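June, half past nine in the evening

Sulard has sent me another letter about water. I am told that a household like mine could save 446 litres a week by "rethinking the tap", and there's a little drawing of a tap looking pleased with itself. Where the 446 comes from they don't say. I read the back, I read the small print, I even rang the number and listened to a flute for ten minutes.

I'm not against saving water. The reservoir at Hillum looked dreadful when I went past on the bus, all grey banks. But last summer the figure was 70 litres, in the same typeface, with a drawing of a shower. Either we've all become very wasteful in a year or somebody has a new spreadsheet.

So I've been keeping my own notes. The meter says I used 737 litres this past week, and that's with the beans watered every evening from the butt until it ran out, then from the kitchen. If I saved their 446 I'd have to give up either the beans or washing. I put this in a letter and then didn't post it.

The bowl in the sink does help, I'll admit. Rinse the salad over it, tip it on the pots outside. I dislike being right on the same side as a leaflet.
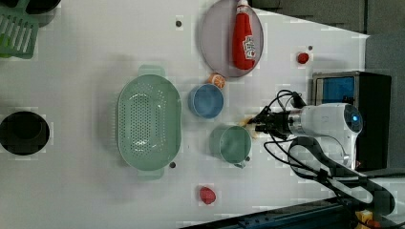

**Mesik**
*Diarist and reluctant gardener*

A colander with a handle at each end is the sort I'd have again, easier to lift one-handed with the bowl in the other. Mine has feet and tips over.

Rieger next door are selling a gadget for the tap that claims to pay for itself in 1,000 uses. Uses of what? Filling a kettle? I asked in the shop and got a brochure – more paper, more drawings. I'll read the meter again in the morning before I water anything, and write it in the back of this book.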